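Donamness Track Visitor Program
Progress report to the Rement Regional Tourism Fund, period ending August 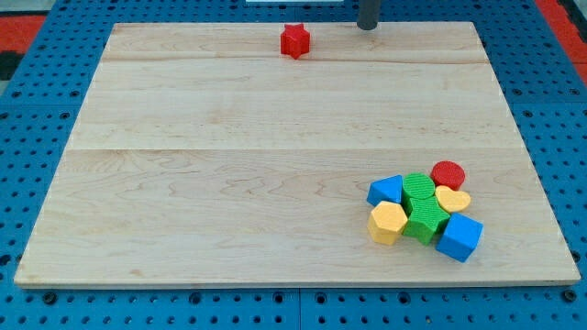
1. Status

Stage 1 of the program is complete and Stage 2 is under way. The grant covers overnight facilities, route marking and visitor information on the walking track between Donamness and the Schnyder ferry landing. Spending remains within the approved budget, with one transfer between lines requested in section 5.

2. Route and signage

All 105 distance markers have been placed. Markers 1 to 40 were surveyed again after the operator of the northern shuttle bus moved its stop to the sealed car park, and the published walking time for that leg has been amended. Two markers near the creek crossing sit below the flood line and will be moved uphill once the landholder has signed the revised access agreement.

The track notes have been reissued with the correct ferry times. The last sailing from Schnyder leaves at 4.15 pm outside the peak season. Earlier notes gave the summer time only, and walkers were missing the boat.

3. Overnight facilities

The campground at the halfway point opened with 13 tent sites – one fewer than planned, as the site nearest the water tank drained poorly. Bookings run through the Flevoseck reservation system. The system does not yet handle parties who walk the track from south to north, so these are entered by hand at the Donamness office. Cleiton Lacerda is working with the supplier on a fix and expects to test it before the spring holidays.

4. Visitor information

Text for the trailhead shelters is final. Translation into Portuguese and French has been ordered. Ebenezer Agbenyega has rewritten the section on tides, which now refers walkers to the posted table and no longer prints fixed hours.

5. Matters for decision

(a) Transfer of unspent printing funds to the creek crossing works.
(b) Extension of the Stage 2 completion date by 2 months. The delay relates to the access agreement only.

6. Next period

Relocation of the two creek markers, testing of south-to-north bookings, installation of shelter panels, and a count of walkers at both ends of the track. Counter data will be supplied with the next report in the format set out in the funding agreement.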